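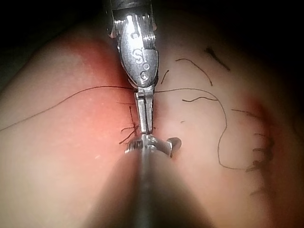 Instrument tip with thread.

Vorna: parts lists and drawings for scratchbuilt model railroad structures

README, last touched August 2, 2023

What's in here: wall drawings, window sizes and cut lists for the Morstead depot, the freight house and 2 of the coal sheds. HO scale. Measured off old photos, so expect to fudge it near the rooflines.

drawings/ - one PDF per wall, print at 100 percent, do NOT fit to page
cutlists/ - plain CSV, strip sizes in inches
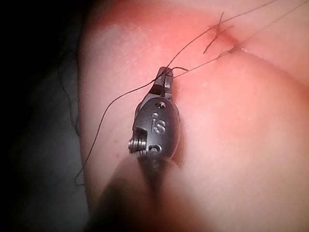

Scans are 300 dpi. Freight house is missing its north wall, no photo of that side yet. Aníbal Montoya redid the depot windows in July, use his, the old ones came out too tall.

Known problems: chimney on shed 4 is a guess. Door heigths on the depot dont match between sheets, go with sheet 2.

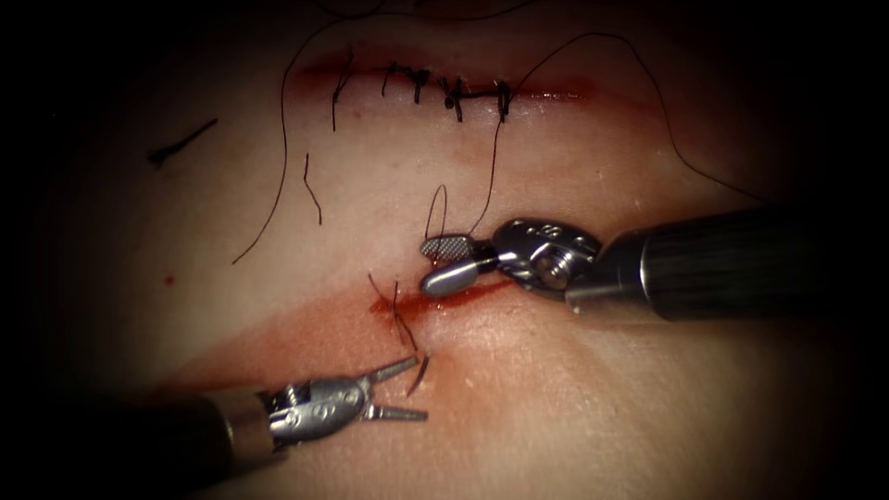
Roof pitch for both sheds is in the notes column, easy to miss. Free for your own layout, ask before selling kits. Fixes to Femi Oyewole.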